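Household Robots and the Ordinary Chore: An Assessment

Posted in August

Over the past several months I have received a steady number of letters from readers of this blog asking the same question in different forms: can a machine take over the chores of a home or a small shop at the present time, and if so, which ones? The question deserves a considered reply. I have worked in facilities planning for most of my career, and my present duties at Wirow include reviewing equipment proposals for assisted living residences and for the workshops that serve them. The views below are my own and do not represent the position of my employer.

I should state my conclusion early, for the benefit of readers who have limited time. Machines can now perform many of the separate motions that make up a chore. They can perform a smaller number of complete chores under conditions that have been arranged for them. They cannot yet be relied upon to perform a full round of chores in a home that has been arranged for its residents. A buyer who keeps these three statements apart will be able to read most sales material without difficulty.

What is meant by a chore

Much of the confusion in this field comes from the word itself. When a vendor states that a robot "does dishes," the statement may refer to placing a plate in a rack. When a resident says that the dishes are done, the statement includes clearing the table, scraping, sorting, loading, running the machine, emptying it, returning each item to its shelf, and wiping the counter. It also includes noticing that one glass is chipped and should be thrown away.

My colleague Bo-ram Cho, an occupational therapist by training, has for years used a written breakdown of daily tasks when assessing new residents. We adopted her method for reviewing equipment. Each chore is divided into steps, and each step is marked according to whether a person must be present, must be nearby, or may leave the building. The last column is the one that matters to a care provider. A machine that requires a person to stand beside it has moved the labor to a different task, and the staffing budget remains where it was.

Under this method, the floor-cleaning robot remains the strongest product available to households. It has a narrow duty, it works at floor level, and its mistakes are seldom costly. The residence in which we tested two such units, a building known locally as Darnell, has kept both in service. Staff still pick up cords and slippers before each run. They still empty the bins and cut hair out of the brushes. The corridor floors are clean at seven in the morning, and the night staff regard the arrangement as satisfactory.

The manipulation of objects

The more difficult class of chores involves picking things up. Tidying a table, putting away groceries, unloading a dryer, and restocking a parts shelf all belong to this class, and all of them depend upon a hand of some kind that can take hold of an object, carry it, and release it in a suitable place.
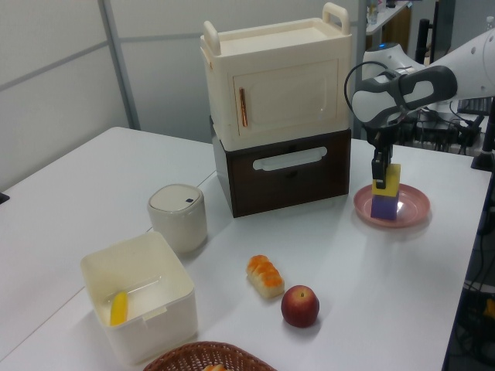
Tabletop work of this kind has become the customary way of studying the problem, and for good reason. A table limits the distance the arm must travel, and toy objects can be dropped without loss. The better exercises include a variety of shapes. A two-finger gripper straddling a yellow block on top of a purple one is dealing with flat faces and straight edges, which suit it well. The toy bread loaf and the red apple on the same table would ask for a different approach, and the brown drawer and the hinged door of the cream box would ask for another again, for a handle must be held while something moves behind it. I would encourage any reader who attends a demonstration to look beyond the object in the gripper and to inquire about everything else within reach.

Stacking is a fair test of placement. It shows whether an arm can bring an object to a chosen point and let go without disturbing what lies beneath. It has a clear relation to shop-floor work, where cartons and trays are stacked all day. Its relation to household work is weaker. Few objects in a kitchen are stacked by preference, and those that are, such as bowls and pan lids, are smooth, curved, and frequently wet.

Doors and drawers deserve more attention than they receive. In a home, nearly everything that is used is kept behind something. A machine that can place a cup on a counter but cannot open the cupboard has completed the easier half of the job. In our reviews we now ask vendors to begin with the cupboard closed. Two vendors declined on the grounds that the request fell outside the agreed demonstration. I do not criticize them for it, and I recorded the answer as given.

The shop floor by comparison

I am often asked why factories appear to be so far ahead of homes. The machines are frequently similar. The difference lies in the surroundings, which in a factory have been altered to suit the equipment over a period of decades. Parts arrive in the same orientation. Lighting does not change with the weather. Floors are level, and people are kept behind a marked line.

Our own workshop, which repairs walkers and wheelchairs, falls between the two. It has benches and fixed lighting, but the items that come through the door are never in the same condition twice. Uriel Cisneros, the workshop lead, arranged a trial of an arm supplied by Iltora to sort small fasteners and fittings into trays. The trial ran for 8 weeks. The arm was given a mixed tote at the start of each shift and was expected to work through it without assistance.

The results were mixed. On clean, common parts the arm performed to the satisfaction of the bench staff, and they were sorry to see it go. On parts with old grease, bent threads, or remnants of tape, it stopped and requested help. In one shift it requested help 50 times, and the technician assigned to it completed none of his own repairs that afternoon. Mr. Cisneros changed the procedure so that parts were washed and roughly separated by hand beforehand. The number of stops fell to 10 per shift. He then observed, quite properly, that washing and separating had been the disagreeable part of the chore to begin with.

I include this account because it is typical. The steps that machines handle best are often the steps that people mind least. Folding a flat towel is restful work. Finding the second sock, turning the sleeve right side out, and deciding whether a stain requires another wash are tiresome, and these remain with the household.

Matters that sales literature omits

Three practical matters have affected our decisions more than any measure of skill.

The first is recovery. Every machine will drop something. A person who drops a spoon picks it up, rinses it, and goes on. Several of the systems we reviewed could not reach the floor at all, so a dropped item ended the task until a member of staff arrived.

The second is setup. One supplier quoted 2000 dollars for an installation visit, with a further charge each time the furniture in the room was moved. Residents move their furniture. They also acquire cats, oxygen equipment, and grandchildren's toys, and an installation that cannot tolerate such changes is not suited to a residence.

The third is the person who is left with the machine. Dima Abou Jaoude, who manages the evening shift at Darnell, asked each vendor what a member of staff should do at nine at night when the unit stops in a doorway. The quality of the answers varied greatly. The best came from a small firm named Hakim, whose representative showed her a release lever and then had her move the unit herself. Their product was not the most capable that we saw. It is, however, one that she was willing to have on her floor.

Recommendations for private households

Readers who wish to purchase something this year may do so with confidence in the categories of vacuuming, mowing, and window cleaning, provided that they accept some preparation before each run. For anything that involves an arm, I would advise renting or waiting. Those who proceed should ask to see the task performed in their own home, with their own objects, beginning from the state in which the room is usually found.

It is also worth considering whether the chore can be reduced by other means. My neighbor, Su-bin Oh, had inquired about a robot to carry laundry up from her basement. She had a second washer outlet installed on the upper floor instead, and the matter was resolved for less than the price of the robot's battery.

I intend to revisit the subject after the next round of reviews, which will include a bed-making system proposed by Zaid Shboul and his team. The protocol requires a fitted sheet, a mattress against a wall, and no assistance. Readers who have conducted trials of their own are invited to write to me with the results, including the number of times a person had to step in.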